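How to Throw an Awards-Night Party When You've Seen Almost None of the Movies

Every awards season I invite people to sit in my living room and pass judgment on the clothes of strangers. I do it in sweatpants. We call the evening the Notwood Awards, and in Julville (population 3,318) it counts as a major date on the social calendar, somewhere between the chili supper and the day the pool opens.

You can do this too. It takes an afternoon of prep, a television and a willingness to have opinions about sleeves.

What you'll need

A TV and a way to get the broadcast
Printed ballots and more pens than guests
Something to walk on that could pass for a red carpet
Trophies (see below)
Food that can be eaten without looking at it
A small prize, ideally one the winner won't want

Step 1: Sort out the broadcast early

Find out who is carrying the ceremony and whether you can watch it. Do this a week ahead. The year I left it until the guests were taking off their coats, we missed the entire pre-show while I tried to remember a password I had set in a different decade of my life.

If you stream, expect a delay of up to 2 minutes compared with regular TV. Anyone with a phone will know who won Best Actress before your screen does, and at least one of them will gasp. Put a bowl by the door and collect the phones. They'll complain until the first musical number and then forget.

Step 2: Make the ballots

Keep it to one page. You want the big acting categories, best picture, song and costumes, and then one technical award that everybody guesses at. Sound is good for this. People who couldn't tell you what a sound mixer does will defend their pick like a family recipe.

I score out of 100. The major categories are worth 10 points each, the smaller ones 5, and the rest comes from side bets on the back:

Who thanks an agent first?
Whose date is their mother?
Which couple matches on purpose, and which matches by accident?
Who gets played off by the orchestra and keeps right on talking?
Does the host make a joke about how long the show is? (Everyone says yes. Everyone gets the points. It's good for morale.)

Collect the ballots before the first award. No exceptions, including for whoever brought the good cheese.

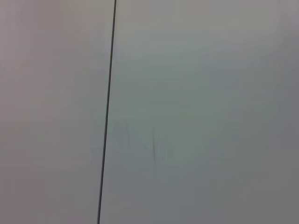

Print a few spares, too. Someone will bring a cousin, and somebody else will set a drink down on theirs before the monologue is over. Read the rules aloud once, quickly, and decide all disputes yourself. You're hosting, and it's the only power you'll have all night.

Step 3: Roll out the carpet

Real red carpet by the yard costs more than you'd think. A plastic tablecloth from the party aisle does the job for one evening, as long as you tape down both long sides and put a rubber mat underneath. Run it from the front door to wherever the coats go. Guests will pause on it. They can't help themselves. I have watched a man carrying a slow cooker stop, turn and give us his left side.

Appoint one person as the interviewer and give them a hairbrush for a microphone. Permitted questions are "Who are you wearing?" and "How does it feel just to be invited?" Three or four minutes per guest is plenty, or the dip suffers.

Step 4: Build the trophies

Hand out something for each of your own categories: best dressed, worst prediction, longest speech about a movie the speaker fell asleep in. You can buy little gold men online, but homemade ones get kept. Mine start as cardboard mailing tubes.

Cut each tube to about the height of a soda bottle and sand the cut end so it doesn't shed. Glue it upright on a jar lid. Give it two coats of white paint and leave it alone between them, which I find is the hard part. Then put a ball of crumpled foil on top and tell people it's abstract.

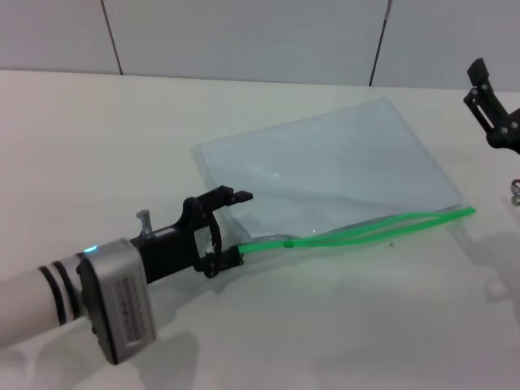 Plain tubes look unfinished from across the room, so the last job is trim. Gold tape was my first idea, and it made everything look like a cigar. Black is better, and you don't need much. For placement, copy the white forearm in the photo: two thin stripes, side by side, wrapped all the way around near the end. I use quarter-inch vinyl tape, starting each strip at the back so the overlap doesn't show. Wrap the first one, check that it meets itself without a step, and lay the second next to it with a small gap. If it goes on crooked, peel it off right away. By morning it'll take the paint with it.

Write the category on the jar lid in marker. Leave the winner's name off until the night, unless you're running a crooked ceremony, in which case do it in advance and practice looking surprised.

Step 5: Feed them sensibly

The show runs long. Serve the real food during the pre-show, when everyone is standing anyway, and hold dessert for the 110-minute mark. That's when the short-film awards and the general mood tend to arrive together.

I order a sheet cake from Antoniadis and have them pipe "It's An Honor" on it. Skip anything with a shell, a bone or a drip. For drinks, we make a thing called the Jikow, named after a terrible space picture only two of us have seen: ginger ale, cranberry juice and a squeeze of lime, with vodka on the side for the people who've bet badly.

Step 6: Hand out the prizes

Do this during the last commercial break before best picture. If you wait for the end of the broadcast, half the room will be hunting for shoes. Make the winners give a speech. Give them 30 seconds, then have someone hum over them, louder and louder, until they sit.

Best picture gets scored afterward, by whoever is still awake. Ties go to the person who has seen fewer of the nominees. At my place that tends to produce another tie, and we settle it with the last corner piece of cake.

Tear up the carpet before you go to bed. The tape gets much more attached to the floor overnight.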